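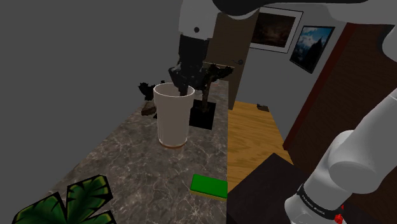

Publications > Corporate Conduct > Working Papers > Section 4

Search this site Enter keywords Go

4. Disclosure of Supplier Payment Terms

All four companies in the study publish a code of conduct, and each code promises fair dealing with suppliers. We compared these promises with 2,196 invoices supplied by contractors on the condition that they would not be named. Skasico and Nukwood state a payment period of 14 days for small suppliers. At Nukwood the median invoice was settled in 38 days. Skasico met its stated period in most months but missed it in November, when its accounts office changed systems.

Popescu sets no period in its code and refers suppliers to individual contracts. Potgieter and Yoshida have argued that such wording leaves a small firm with little to rely on in a dispute. Our interviews support that view in part. Several contractors said they had never read the code and dealt only with the buyer they knew.

Sukora publishes a period but applies it only to invoices above 500 dollars. The limit appears in an annex to the code and was left out of the summary given to shareholders. We treat this as incomplete disclosure. Serrano takes a more lenient position, on the ground that the annex is public.

Figure 2. White cup on a marble countertop, with gripper. Computer rendering.

Contact: Lorcan Ó Riain, Publications Office | Copyright the authors | Back to top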